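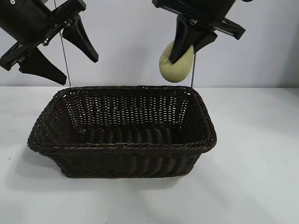

I have been meaning to write about robotics club since March, and every time I sit down to do it something needs ordering, or a parent calls about the bus, or I fall asleep on the couch with the laptop open (sorry, Mireille, I know you have been checking!). So it's 20 June 2025 and here I am, finally, with a mug of tea.

We have 16 students this year, the most we've ever had, and they range from kids who built their own computers to kids who came because a friend promised them snacks. The big project is the tidy-up task for the Tulthorpe meet: two arms, one basket, and things that have to go into it. When Léonie Aubert first read the rules out loud the whole room groaned, because it sounded like a chore, and I suppose it is one. Then they tried it, and went very quiet for a long time.

What makes it hard is soft things. A wooden block is forgiving, you close on it and up it comes, but anything squashy wants its own grip, and the rim of a basket is always a bit higher than you think when you're planning a path on a screen. Florian Roussel has a notebook with nothing in it but heights and finger openings, and I would not dare to touch it.

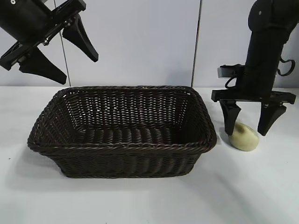
Léonie and Florian have been arguing (nicely, mostly) over whether the second arm should steady the basket or just stay out of the way. Armelle Lecomte, who coached the club before me, dropped in and took Léonie's side, so now of course Florian is working twice as hard to prove them both wrong. I love this part of the year.

We still have to raise $485 for travel, and the bake sale table is open to anyone with an oven and a free evening. I'll be making my lemon bars again.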